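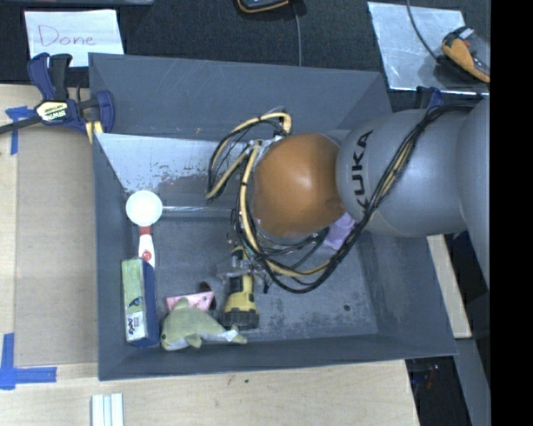

Public Safety | Local

Pultstead fire chief to step down in February after long service

Patricio Orellana, the chief of the Pultstead Fire Department, will leave his post at the end of February. He told the town council about his decision at its last regular meeting, in a letter which the town clerk read aloud. The council accepted the letter without a vote and thanked him for his work.

Orellana came to Pultstead as a young firefighter, when the department had only one station on Mill Street. He became a captain, then deputy chief, and later he was asked to lead the department. In an interview at his office he said that he had thought about leaving for more than a year.

"My wife asked me many times, and I always said after the summer," Orellana said. "Then the summer finished and I said after the winter. At some moment you have to write the letter."

The department today has 45 full-time employees in two stations. Last year they answered 1154 calls, according to the yearly report which Orellana gave to the council in the same meeting. Of these, 364 were fires or fire alarms. Most of the others were medical calls, and a smaller part were traffic accidents on the county road and in the area of the Nulmont bridge.

The chief said the medical calls are the biggest change he has seen in his career. When he started, the firefighters went to a medical call only if the ambulance was far away. Now they go to almost all of them, and every new person who is hired must have the emergency medical training before the first shift.

"The people still think we sit and wait for a fire," he said. "We are in somebody's kitchen at four in the morning, helping a person who fell down. This is the normal night."

The council has named deputy chief Javiera Gallardo as acting chief, starting on the day after Orellana leaves. Gallardo has worked in the department for nine years, and before that she was with the fire service in Adjei. She has been responsible for training and for the inspections of schools and apartment buildings.

Gallardo said she will apply for the permanent position, but she does not want to make big changes while she is acting chief. Her first work will be the schedule of the night shifts, which has been a subject of discussion between the firefighters and the town since last fall.

"We have people who take too many extra shifts, and they are tired," Gallardo said. "I would like to have a new schedule ready before the summer. The union has sent us a proposal and I have read it two times. Some parts we can use."

Emiliano Farías, who represents the firefighters in the union, said that the members have respect for Orellana, also when they did not agree with him. He mentioned the discussion two years ago about closing the Mill Street station, when the chief spoke against the plan in front of the council. The station stayed open.

"He could have been quiet and he was not quiet," Farías said. He added that the union wants to take part in the interviews with the candidates for chief, as it did the last time.

The search for a permanent chief will be led by town manager Zulema Arancibia. She said the position will be announced inside the department and also in other towns, and that she expects to have a list of candidates in the spring. The council makes the final decision. Arancibia could not say yet what the salary will be, as it depends on the budget that is now in preparation.

One question in that budget is the fire engine at the Drikum Road station. It was bought in 2000 and is the oldest vehicle the department still sends out to calls. Orellana has asked for a new one in his last three budgets. The council moved the purchase to a later year each time.

Council member Urho Kauppinen, who voted against the purchase last year, said he will look at it again. He wants to see first what the repairs have cost, and if the town can share an engine with a neighboring department during the day.

"I am not against a new truck," Kauppinen said. "I am against buying it without the numbers on the table."

Orellana said he has given all the numbers already, and that he will leave a copy for the next chief in the top drawer of the desk. He does not plan to speak about the budget after he retires.

Asked about the most difficult day in his service, the chief did not want to name only one. He spoke about the flood which closed the lower part of the town for almost a week, when the firefighters slept on the floor of the high school gym together with the families who had left their homes. He still gets cards from some of these families in December.

After February he plans to stay in Pultstead. He will teach a course in fire safety at the community center, one evening every week, if enough people sign up. He also wants to repair the roof of his garage, a job he started before he became chief.

Residents who want to say goodbye to the chief can visit the Mill Street station on his last working day, from 3 p.m. to 6 p.m. There will be coffee and cake. Visitors are asked to park behind the library and keep the driveway of the station free.

Get the Pultstead headlines in your inbox every morning. By signing up you accept our terms of use and privacy policy.

Recent in Local

Council delays decision on downtown parking fees
Nulmont bridge to have one lane closed at night
School board looks for two substitute bus drivers
Drikum Road residents ask for lower speed limit
Library changes its opening hours for the winter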